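Reading Rooms and Their Boards: How Two Small Literary Charities Choose What to Fund

Student project report by Mahlet Worku and Musa Edet
Dec 1, 2020

Our project compared how two small literary charities decide where their money goes. The Memisden Book Fund gives grants to writers in and near the town. The Pristberg Readers' Trust runs a reading room and pays for author visits to schools. Both are led by unpaid boards.

We started in June by reading the published minutes of each board. Memisden posts its minutes in full. Pristberg posts a summary, so we asked for more detail by email and got most of it.

Memisden received 90 applications in its last grant round. Each one is read by two board members who score it separately. If the scores are far apart, the chair reads it as well. Pristberg has no scoring. Its board talks through each request until everyone agrees – a slower method, and harder to follow from the outside.

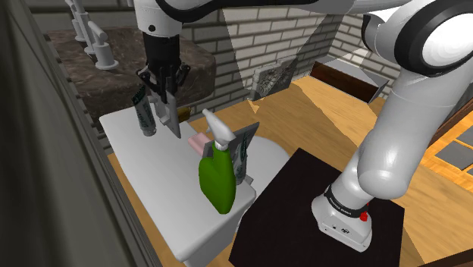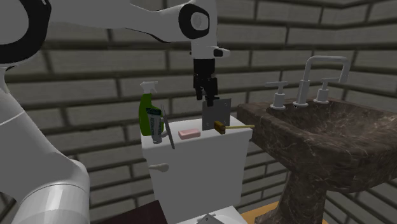
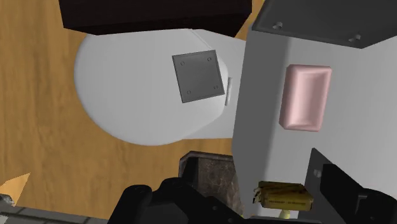
Simulation views: robot arm in the first two, toilet from overhead in the third.

Findings

The scored method left a clear record. We could see why the Iyamu poetry series was funded and why a similar proposal was turned down. With Pristberg we often knew the result and little else.

Applicants did not always prefer the clearer method. Our survey went out through the Stullo mailing list, which has over 747 members, and several replies said that a low score with no comment was discouraging. Pristberg sends every applicant a short letter.

New board members are found in different ways too. Memisden advertises. Pristberg asks people it already knows, and its board has changed very little – the same chair has served since the trust began.

Limits of the project

We did not attend any meetings in person. The survey replies came mostly from poets, so fiction writers and translators are not well covered.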